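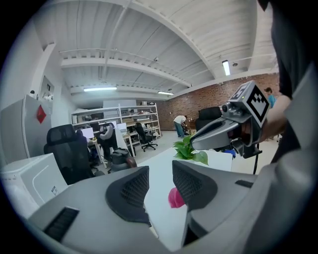 グルセック財団(Gruseck)のみなさま、トクモント(Tokmont)議会のやさしい議案ガイド、今期の進み具合をご報告します。おかげさまで、1月に開会した会期の議案は、いまのところ201本すべてに目を通しました。そのうち184本は要約も公開済みです! 残りは会期の終わり近くに駆け込みで出てきたものばかりで、条文の差し替えが続いていて、書いては直し、書いては直し、というところです。前回「灰色の文字ばかりで目がすべる」とご意見をいただいた一覧ページは、思いきって差し色を入れました。写真に小さく写っている、くしゃっとしたもののピンク、ああいう系統の色です。採決の日が決まった議案にだけこの色がつくようになっていて、読者の方からは「どれを先に読めばいいか分かるようになった」と言っていただけました(うれしかったです)。

まず中身の話から。今期いちばん読まれたのは、やっぱり固定資産税の軽減措置を見直す議案でした。対象になる世帯の所得の線引きをどこに置くかで、委員会の段階から修正案がいくつも出て、途中で条文の番号までずれてしまったんです。うちの要約も二回つくり直しました。最初の版では「軽減が縮小される」と書いたのですが、修正後は、縮小される世帯と新しく対象に入る世帯の両方が出てきたので、見出しからやり直しです。古い版は消さずに、いつ何が変わったのかが追えるように残してあります。これは当初の計画書にはなかった作業で、けっこう時間を食いました。でも議会事務局の方からも問い合わせの電話で「前の版も見られるのは助かる」と言われたので、次の会期もこのまま続けたいと思っています。

次に多かったのが、クランデュラ地区(Clandura)の路線バスの補助金です。こちらは議案そのものは短くて、本文は一枚に収まるくらい。ただ附則に前の条例を引いている箇所がたくさんあって、読むだけでは何がどうなるのかさっぱり分かりません。引用先を一つずつ開いて、「つまり補助の期限を延ばす話です」と言えるようになるまで、まる一日かかりました。こういう、短いのに手ごわい議案の扱いは、コーリー・サトクリフ(Corey Sutcliffe)さんにだいぶ助けてもらいました。以前よその議会で議案の下書きをしていた人で、附則の読み方の癖みたいなものをよく知っているんです。書いてもらった手順メモは、次回の報告書に添付しますね。

配布物のほうは、紙の冊子を1,000部刷りました。図書館の分館と、地区の集会所、それから議会棟の受付に置いてもらっています。議会棟の分は思ったより早くなくなって、二度補充に行きました。集会所の分はまだ余っています。置き場所が廊下の奥の棚だったので、入口の近くに移していただけるようお願いしたところです。冊子の文字は前号より大きくしました。そのぶん載せられる議案が減ってしまい、採決まで進んだもののうち、暮らしに関わりの深いものだけに絞っています。どれを選ぶかで私たちの好みが出ないように、税、交通、学校、水道の順で、付託された委員会ごとに並べる決まりにしました。それでも「公園の議案が載っていない」というお叱りはいただきました。おっしゃるとおりで、公園は次号に入れます。

メールのお便り「ジュガー(Jugah)」は、会期中は週に一度、委員会の予定と採決の結果を送っています。開会直後は予定表をそのまま貼りつけていたのですが、これが不評で。長い、どこが自分に関係あるのか分からない、と返信が続けて来ました。そこで途中から、冒頭に「今週、傍聴できるもの」を書き、そのあとに結果を並べる形に変えています。返信の数は減りましたが、内容は具体的になりました。「傍聴に行ったら資料が足りなかった」とか「修正案の読み上げが早くて聞き取れない」とか。こういう声は、お名前を伏せてまとめ、会期が終わったら事務局にお渡しするつもりです。

うまくいっていないことも書いておきます。ひとつは傍聴のための勉強会です。三回開く予定でしたが、まだ一回しかできていません。二回目は本会議が夜まで延びた日に重なってしまい、来てくださるはずだった元議会職員の方が動けなくなりました。会場代は振り替えてもらえたので、予算に穴はあいていません。残りは閉会後に回して、「今期の議案はその後どうなったか」を題材にやろうと考えています。傍聴の練習という当初の趣旨からは少しずれるので、これで差し支えないか、ご意見をいただけるとありがたいです。

もうひとつは、採決記録の取り込みです。議会のサイトに載る記録は、議案ごとに書式が微妙に違っていて、欠席と棄権が同じ記号になっている日がありました。自動で読み込む仕組みをつくりかけていたものの、この日の分を確認したら棄権した議員が欠席扱いになっていて、あわてて公開前に止めました。いまは手で照らし合わせています。手間はかかりますが、誰がどう投票したかを間違えて載せるわけにはいきませんから、ここは急がないことにしました。事務局には記号の使い分けについて質問を出してあり、返事待ちです。

お金の使い方は、印刷と配送が予定どおり、会場代が予定より少なめ、校正の謝礼が予定を超えています。超えた分は、さきほどの税の議案のつくり直しがほとんどです。会場代の残りをこちらに回してよいか、別便で変更願をお送りしましたので、お手すきのときに見ていただけますでしょうか。領収書の写しも同じ封筒に入れてあります。

これからの予定としては、残っている要約を仕上げること、勉強会の日取りを決めること、それから会期全体をふり返る号をつくることです。ふり返り号には、可決された議案だけでなく、委員会で止まったままになった議案も載せたいと思っています。「あの話、どうなったの?」と聞かれるのは、たいてい止まったほうなんですよね。

数字はどれも2025年4月19日に締めたものです。変更願のお返事は、メールでもお電話でもかまいません。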